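3.2 Carcass furniture and door hardware

The second group of items in the Ullgate inventory consists of carcass furniture: desks, low cabinets and pedestal units built from flat boards joined at right angles. Of the 1011 items surveyed, 211 fell into this group. Each was recorded by its visible finish, the arrangement of its boards, and the type and position of its hardware. Items with no door or drawer were recorded by board arrangement alone.

Light wood-grain finishes were the most common in the group and also the hardest to classify from appearance. Grain direction proved to be the most useful cue. On most units it runs along the long axis of the board, but on wide horizontal members it may run across the short side, and two adjacent boards of the same color can then be told apart only by the line where the grain turns. Following the Gruka scheme, we coded grain as fine linear, wavy or absent, and coded each board separately. A unit with mixed codes was kept as one item.

Hinges were coded in three classes: concealed, butt and continuous. The concealed hinge is easily identified when the door stands open, as both the arm and the mounting plate are then exposed on the inner side. With the door closed it cannot be seen from the front, and the coder must rely on the absence of an external knuckle. We therefore asked that every door be recorded at least once in the open position — a rule that was added after the first round of coding, in November, when the agreement between coders on hinge class was poor.
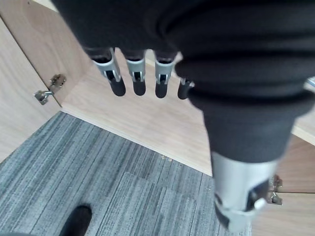
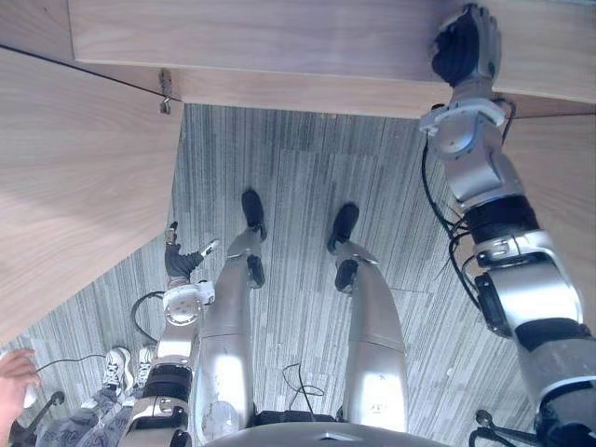 Figure 4. Light wood-grain furniture at one survey location. First panel: inside corner with concealed hinge and flat base panel of fine linear grain. Second panel: upper board and side panels over striped gray carpet, with a small metal fitting below the board.

Small fittings presented a separate problem. A hook, bracket or catch fixed to the underside of a board, such as the one in the second panel of Figure 4, is thin relative to the members around it and is often missed from standing height. The Plelia checklist has no entry for fittings of this kind. We added one, "minor metal fitting, underside," and did not attempt to assign a function unless the mating part was also visible. Where coders disagreed on whether a part was a hook or a bracket, the more general code was retained.

Floor covering was recorded for each item since it affects how the lower edge of a unit is read. Patterned carpet tile is a particular case. Stripes that change direction from one tile to the next produce edges of their own, and in the Yimer comparison set, which contains 3955 records, several such edges had been entered as plinth lines. We excluded any lower edge that could not be traced to a board. Items for which no lower edge remained were coded as "base not determined" and left out of the height analysis in Section 4; there were 30 of these, almost all of them standing on striped or mottled carpet.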